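Technical Writer, API Documentation (contract, part-time)

Virura makes a gateway that sits between a company's internal services and the partners who call them. We need a writer to take over the reference pages and the getting started guide. The contract runs for 5 months from June – an extension is possible.

What you would do:
Rewrite the pages on rate limits and token expiry
Test every sample request against our sandbox, Plorkach
Keep the changelog current with each release
Answer documentation tickets, usually 2 or 3 a day
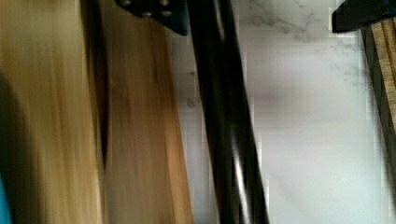
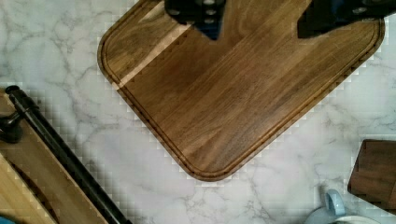
You should be able to read an OpenAPI file and run commands in a terminal. Experience with OAuth helps. You don't need to write production code. The work is 22 hours a week, remote, with one team call. Pay is 3000 a month in US dollars.

You would report to Dušan Babić and work closely with Qianru Lü, who maintains the sandbox.

To apply, send a resume and two writing samples to Qianru. Please leave out samples covered by a nondisclosure agreement. No agencies.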